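How I keep a small bathroom counter clean and in order

By Aivar Priedītis
Updated March 29, 2026

I worked nine years in housekeeping, most of them in a hotel of 103 rooms, and now I take care of four guest rooms in my own house, which we call Zevska. People write to me with questions on the bathroom counter more than on anything else. It is a small place, but all things land there. I wrote down what I do, in the order in which I do it.

Before you start

Take everything off. I know it is boring. If you wipe between the bottles, you only push the dirt from one bottle to the next one. I put a dry towel on the floor or on the closed toilet lid and move all the small things there.

Have ready two soft cloths, an old toothbrush, a bowl of warm water with a few drops of dish soap, and a plastic scraper. Mine is a Stubbs and it is already six years old. An old bank card can do the same work.

1. The line behind the basin

Dirt likes the back edge of the counter, where it meets the wall. Water runs there and stays. Put a wet cloth along this line for ten minutes and go to do something else. Then brush with the toothbrush in short moves, and dry it at once. If you have marble, please do not use vinegar or lemon. I did it in my first January at work and the dull spot was there until they changed the stone.

2. Around the faucet

Same method, with more patience. A brown mark at the foot of the faucet can be simple dirt, or it can be old rust which went into the stone. Try soap and water two times. If the mark is the same after this, leave it alone and ask a stone person. Check also if the faucet leaks at the bottom, for then the mark will come back whatever you do.

3. The lower edge of the mirror

Never spray on the mirror directly. The liquid runs down, goes behind the glass or into the metal frame, and after some time you get dark spots which no cloth can remove. Spray on the cloth. Finish with the dry side, and go along the bottom edge one more time.

4. The small packets and bottles

Now look at what was on the counter. I open the bundles, because tied together they take much place and a guest does not like to pull at a wrapping with wet hands. Soap goes with soap, and the comb and toothbrush sets go together. Razors I keep separately, with the head turned to the wall. Small bottles should stand, if they can stand. When they lie down, the cap sometimes lets a little out and it makes a sticky ring.

A tray helps a lot, and a clear one lets you see the dirt under it. Lift it every time. My tray is a Dalow with a low border, and I paid 34 for two of them in a sale.
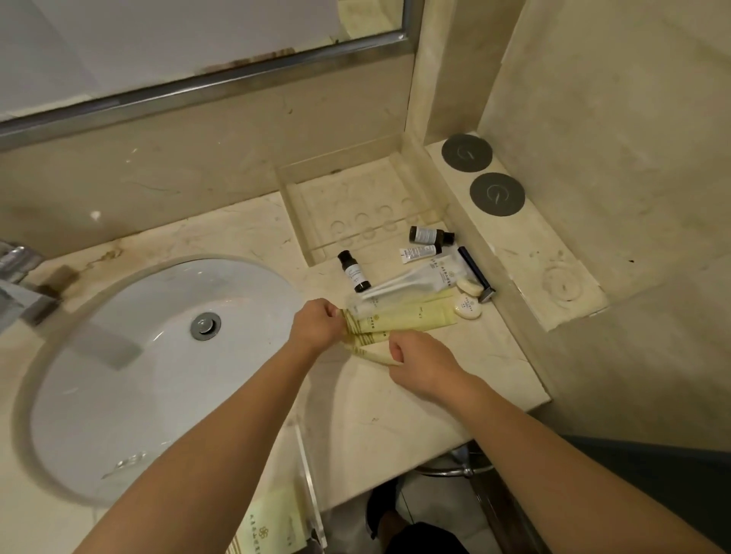
5. Coasters and ledges

If you have a ledge by the wall, use it for coasters and glasses, so the counter stays free for hands. Turn the coasters over and wash the bottom too. A round thing which stands a long time on one place can leave a pale circle on stone. Move it a little each week. For a circle that is already there, begin with the soap water and a soft cloth, and do not scrub with powder.

6. Put back less

I return only half of what I took away. The rest goes in a box with a lid under the basin. At home, two soaps and one bottle are enough for a week.

Questions from readers

Can I use glass cleaner on the stone? I do not. Many of them have something strong inside, so read the label or stay with dish soap.

How often to do all this? The full round I make once a week. The drying with a cloth I do every evening, and it takes less time than brushing teeth.

What with half-used soaps? In our house we collect them in a net bag and use them for washing the garden tools.

Which cloth do you buy? Gostier, the gray ones without a pattern. Wash them without softener, or they stop taking the water.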